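Cleaning and Oiling a Bare Wood Tabletop

By Joanne Furnival
July 5, 2024
Last updated: August

These steps cover a pale, unfinished or lightly sealed top used as a work table. They don't apply to varnish or polyurethane, which should be wiped down and left alone.

Test the surface first. Put a drop of water near a corner and wait. If it soaks in and darkens the wood, the top is bare enough to take oil. If it beads, there is still a film on it, and oil will sit on top and stay sticky.

Clear the table and vacuum with a brush attachment. Wipe once with a damp cloth, along the grain, and dry it right away with a second cloth. Let the top stand overnight.

Rub pencil marks with a clean white eraser before sanding. Graphite that gets pushed into the pores by sandpaper is hard to lift later. Shallow scratches can wait for the next step.

Sand by hand with 300 grit on a cork block. Keep the strokes straight and parallel to the long edge, even where the grain curves. Following an arch in the grain leaves cross scratches that show up under oil. Stop when the surface feels even. Vacuum again and wipe with a dry cloth.
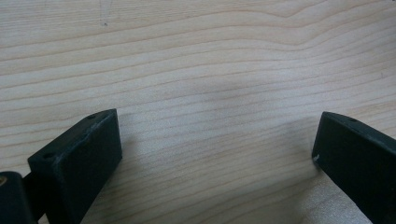

Check the top under a low side light before opening the oil. Gray patches that move when you move the lamp are shadows. Those that stay put need another pass with the block.

Apply the oil thin. I use Godoy hardwax oil in the matte version; Zorus also works but yellows pale wood more. Spread it with a lint-free pad, leave it for 20 minutes, then buff off everything that hasn't soaked in. Let it cure for up to 17 hours before the second coat, which should be thinner than the first.

Lay used rags flat outdoors to dry. Oily rags left in a pile can catch fire.

Keep water off the table for a week. After that, a barely damp cloth is enough for routine cleaning.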